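Home Workshop Calendar Join Newsletter

Notes from the Sedent bench

By the Nalwood newsletter editor

Those of you who only come in on weekends keep asking me how the arm is getting along, so I thought I'd give it a proper stretch of the newsletter this time and stop cornering people by the kettle. Sedent (the name stuck early and I've given up trying to explain it) is our shared build, a robot arm that we would like to be able to pick things up, hold them, and set them down again where we asked. It sounds like such a small wish when you write it out!

Most of November went into the gripper. The first pair of fingers was lovely to look at and far too slick, and anything with a bit of give in it would squirm out sideways as soon as the arm lifted. We went back and forth over the shape for longer than I'd like to admit, printed a longer pair, and then spent an evening arguing very pleasantly about how hard they ought to squeeze. Too gentle and things slide, too firm and the soft ones come back with a waist. We've settled on a setting in between, which is saved on the workshop laptop under "Rao grip." Please copy it before you change it. I'm asking nicely because I'm the one who overwrote it last time.

The felt on the table has been a real help too. On the bare top, whatever we were reaching for would skate away at the first touch, and the felt has just enough drag to keep it still while the fingers close. It does collect every crumb and thread in the building, so a quick pass with the lint roller before you start is much appreciated.

As for money, since someone will ask at the door, the new fingers cost us $15 in filament, and the rest came out of the parts drawers. The jar is at $321, and I'd love to see a spare motor come out of it before the old one starts complaining again.
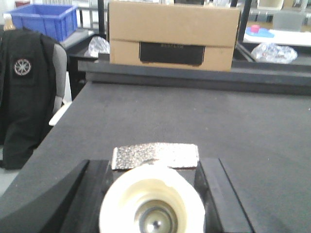

PUKMONT, December 13, 2023 – The silver block has become everybody's favorite thing to practice on. It's glittery and speckled all over, and it goes crosswise between the two black fingers with the round white housing just under it. I like it because you can tell at a glance whether it's sitting level, and I suspect some of us like it simply because it sparkles, and why not, in December.

Next up is setting things down gently, where we still have plenty to learn. At the moment Sedent tends to let go a touch early, so the last bit of the trip is more of a drop than I'd like, and we want to slow the arm near the table and open the fingers a little at a time. If you've ever tuned a motor, or even if you've only ever wanted to, do come and sit with us for an evening. Bring something light you don't mind having squeezed. And please keep sleeves and long hair well back while the arm is powered, even if it looks as though it's only resting.

Recent items
Sorting the parts drawers, again
A beginner's evening with the soldering irons
Winter opening hours at Nalwood
Sedent: first fingers, first fumbles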